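Sevim Kırmızıgül wrote the first episode of Isville at her sister's kitchen table in August, with no broadcaster attached and no clear idea how long an episode ought to be. The half-hour comedy has just finished its second season, and a third has been ordered at six episodes.

The show follows four flatmates above a failing video rental shop in a small harbour town. Very little happens to them. In one episode they wait for a plumber. In another they try to work out which of them agreed to host a christening lunch.

"People ask me what the plumber episode is about and I say it's about a plumber," Kırmızıgül says. "He doesn't come. There's some business with a bucket. I was happy with it."

She came to television late. She had been writing radio sketches in Brastport, most of them two or three minutes long, and found the move to a longer form harder than she expected. Her early drafts had too many jokes and not enough doors, by which she means reasons for characters to leave a room.

"In radio you stop talking and you've left," she says. "On a set somebody has to get from the couch to the hallway, and the actor will want to know why. Taner asked me that every day for a month."

Taner Demirtaş plays Polat, the flatmate who owns the lease and mentions it often. He auditioned for a different role, the shop owner downstairs, and was asked to read Polat when another actor was running behind. Kırmızıgül rewrote the part for him over a weekend.

"He was meant to be a bully," she says. "Taner read him as a man who's worried about the carpet. That was much better, so I threw out what I had."

Polat's old basketball team comes up in nearly every episode of the second season, though the viewer never sees him near a court. Kırmızıgül says the running story came from her father, who played one winter of club basketball and was still discussing it at her wedding.

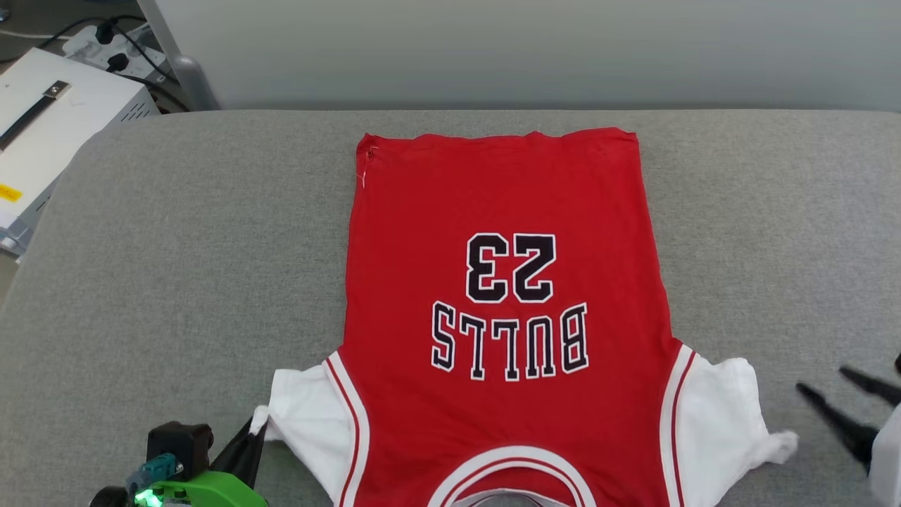 A red Bulls jersey, number 23.

The studio audience was a matter of some argument. The network wanted one and the director, Yavuz Akgül, didn't. They settled on recording the flat scenes in front of a crowd and the harbour scenes without, and the first season has laughter in some places and none in others.

"I thought we'd get letters," Kırmızıgül says. "We got one, and it was about the parking."

For the second season they dropped the audience altogether. She misses it a little. A crowd tells you quickly when a line is dead — the cast and crew are too polite, and by the fourth take they have stopped listening anyway.

The building used for the exterior shots dates from 1930 and stands on a corner in Semov, a long drive from the studio. The windows don't match the set. Akgül wanted to rebuild the living room to suit, but there was no money for it, so the curtains are usually closed.

Kırmızıgül now shares the writing with Şengül Uçar, who joined halfway through the second season. They plan the stories together and then split them, each writing three scripts and handing them over for the other to cut. Uçar cuts more.

"She took out a whole dinner," Kırmızıgül says. "I sulked, then I watched the episode and couldn't remember where the dinner had been."

The third season begins with Polat putting up the rent. Barış Çınar, who has had a handful of scenes as the shop owner, joins the main cast. Beyond that she won't say much, partly because the last two scripts aren't finished. She still writes at a kitchen table, though it's her own one now, and she starts at seven and stops when the neighbour's kids get home from school.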